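Home Projects Students Reports Library Contact

The Kestlow Memorial Match: how a small football club keeps a name alive
Student project report, second term

1. Why I chose this subject

When I came to Kestlow to study, I joined the football club of the town in my first month. I was not a strong player, but I liked the evenings there. In November everybody began to speak about the memorial match, and I did not understand what it was. In my country a club can give the name of a person to a stadium or a cup, but I had never seen a friendly match which is played every year for a former goalkeeper. I decided to make it the subject of my project.

2. The history of the match

The match has been played for 12 years. The goalkeeper, whom everybody called Magsi, played for the club during most of his adult life and later trained the under-elevens. After his death, his old team-mates played against the youth side in his memory. The first match was not planned well. There was no referee until half an hour before the start, and the goal nets were borrowed from the school in Flemum.

Now the match has its own rules. The two sides are called the Greens and the Whites. Each player must change sides once, at half-time, so at the end it is difficult to say who has won. The oldest player takes the first kick. Goalkeepers wear the number 20, which was the number of Magsi, although it is an unusual number for a keeper.

3. My method

I spoke with former players, parents and members of the present youth team. I also read the old match programmes, which are kept in a box at the club house. The programmes of four seasons are missing, and for those years I had only what people remember. When two persons gave me different results for the same match, I wrote down both.

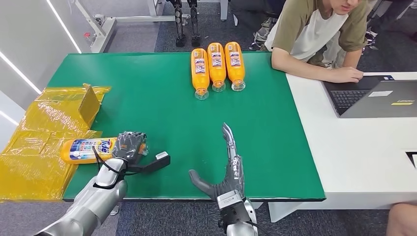
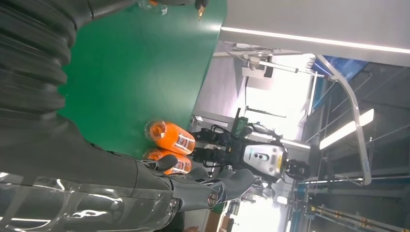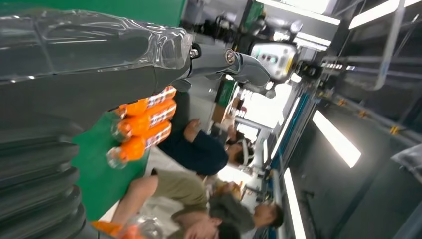 Mohsin Rana told me that I should not trust the results in the programmes too much, as they were often printed before the match and corrected later with a pencil. In his opinion the best source is the team photographs, because the players wrote their names on the back. He also said that the rule of changing sides came from a quarrel in the third year, when one team was much stronger and the boys on the other team wanted to go home.

I had not heard about this quarrel before. Two parents confirmed it, but they placed it one year later.

4. What I found

Most of the young players never met Magsi. They know three or four stories about him, and the stories are nearly always the same ones. The favourite is the penalty he saved at Postis with his boot already half off. I could not find this penalty in any programme, and the older players do not agree about which season it was.

For the former players the match is mainly a day to meet again. Some of them travel from far and play only ten minutes. The money from the tea and cakes pays for the boots and shin pads of children who need them. I had expected that the collection would be the main reason for coming, but few people mentioned it before I asked.

5. Weak points of the work

I saw only one memorial match myself, and it rained during the second half, so many spectators left early. I did not speak with the family of Magsi. The club asked me to wait until spring, and by then my project has to be finished. The chapter on the early years would be better with the photographs which Mohsin Rana mentioned, and I have written to the club about them.

Related reports
Sunday league pitches in Flemum
Who washes the kit? Work behind a youth team
The Postis running track, then and now
Learning to referee in a second language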